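Packing line is getting robot arms, what happens to the packers?

Last updated: April

Liên Phí
I pack accessory orders at Sundham, a small warehouse. There are 23 of us on two shifts. Management is trying out arms from a firm called Trulleron for the small mailers, and we were told "roles will evolve." Has anyone been through this? Did people lose hours? I've been packing for years and don't know what to ask at the meeting.

Pilum
Depends on the company. Get it in writing.

Thắng Mạch
We went through it. I was a packer and now I look after 2 of the stations. No layoffs at our site, but when people left they weren't replaced, and overtime mostly went away. That hurt some families more than the company admitted.

On a normal day shift we ship 525 small boxes, and the arms did 313 of those last time I checked. People do the rest, plus anything odd-shaped. Cables are slow going. Ours come bundled, and a loose loop can catch on the box wall, so someone has to stay close by.

Box and cable, from our place:

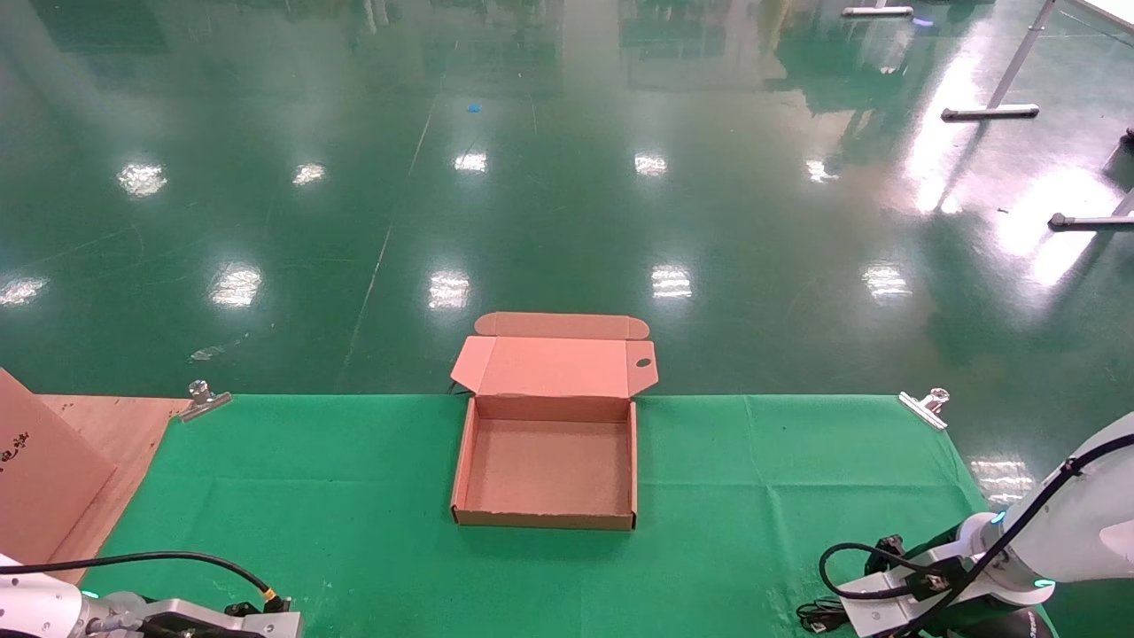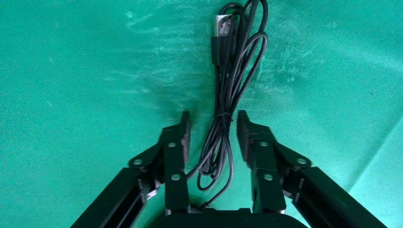

Ask who gets trained and whether the pay changes with the job title. Mine didn't for eight months. Also ask if your pack rate will still be measured once the easy orders go to the arms, as the hard ones take longer and our numbers looked bad at first. My back is better. The job is quieter and I talk to fewer people than I used to.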